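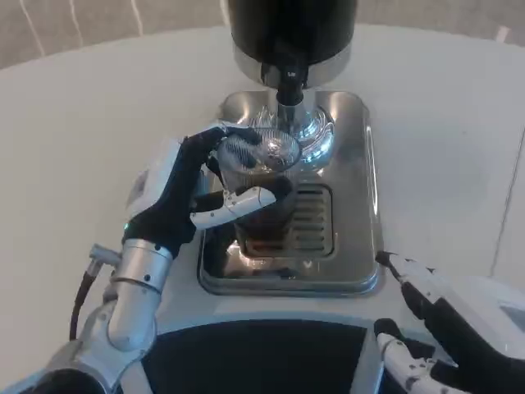

Left hand on the glass, coffee task, head view.

Drolska Coffee Set: Frequently Asked Questions

What counts as one example?
One example is a single attempt at the task, from the first arm movement to the release of the glass. It holds the head video, the joint positions of both arms and the operator's commands. The current release has 2745 examples.

Who controls the robot?
A trained operator does. Each operator completes 20 practice runs before any data is kept. Sessions last up to 206 minutes, breaks included.

Are both hands used for the grip?
Yes. Either hand may hold the glass, and the label file lists which one. Please keep left and right examples in balance when you sample — a model trained on one side tends to ignore the other.

Is the amount of coffee fixed?
No. The fill level varies between examples and is not labeled. Clear glass makes it hard to read from video, so treat any level you compute as an estimate. 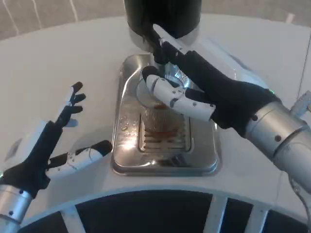
Are failed attempts included?
Yes, in a separate folder named Bredby. Failures are sorted into 12 types, such as a missed grip or a glass set down off the tray. They are left out of the default training split.

How do I report a wrong label?
Send the example number and the label in question to Farzana Rana. Fixes go into the next release.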